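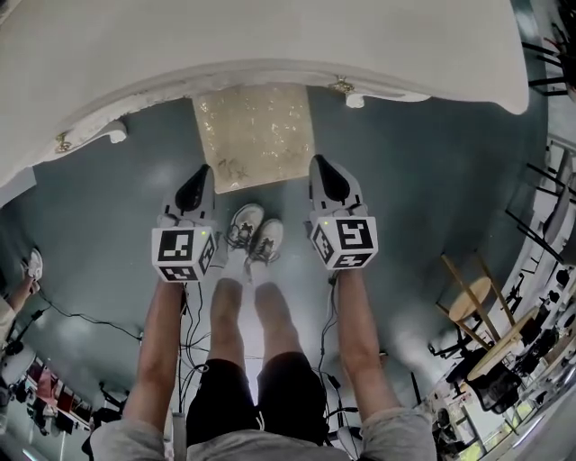 Die Möbelwerkstatt Undlow sucht ab Februar eine Fachkraft (m/w/d) für Aufarbeitung und Oberflächen, Teilzeit oder Vollzeit, Standort Zondurdale. Bearbeitet werden überwiegend Tische, Konsolen und Sitzmöbel mit geschnitzten Teilen aus Privathaushalten. Typisch ist ein weißer Tisch mit verzierten, volutenförmig auslaufenden Eckbeinen und kleinen Messingbeschlägen am Übergang zur Platte; geprüft wird an solchen Stücken vor allem von unten, im Sitzen am Boden.

Aufgaben
Zustandsaufnahme am Möbel, auch beim Kunden
Ausbessern von Fassungen und Lackschichten an Schnitzwerk
Reinigen, Richten und Neubefestigen von Beschlägen
Dokumentation im Auftragssystem Pirnel

Voraussetzungen
Abgeschlossene Ausbildung im Tischler-, Lackierer- oder Restaurierungshandwerk oder vergleichbare Praxis
Sicherer Umgang mit Schleifmitteln bis Körnung 200
Führerschein Klasse B
Bereitschaft zu Arbeiten in Bodennähe – Knieschutz wird gestellt

Rahmenbedingungen
Arbeitsbeginn 7:30 Uhr, Gleitzeit nach Absprache. Einsatzorte beim Kunden liegen im Umkreis von 100 km, Fahrzeit gilt als Arbeitszeit. Die Einarbeitung dauert 15 Arbeitstage und erfolgt im Bereich Oberfläche unter Leitung von Brian Sang.

Bewerbung
Lebenslauf und höchstens 10 Fotos eigener Arbeiten als eine PDF-Datei an die Werkstattleitung. Zeugnisse erst auf Anforderung. Probearbeiten wird vergütet – Termine nach Vereinbarung.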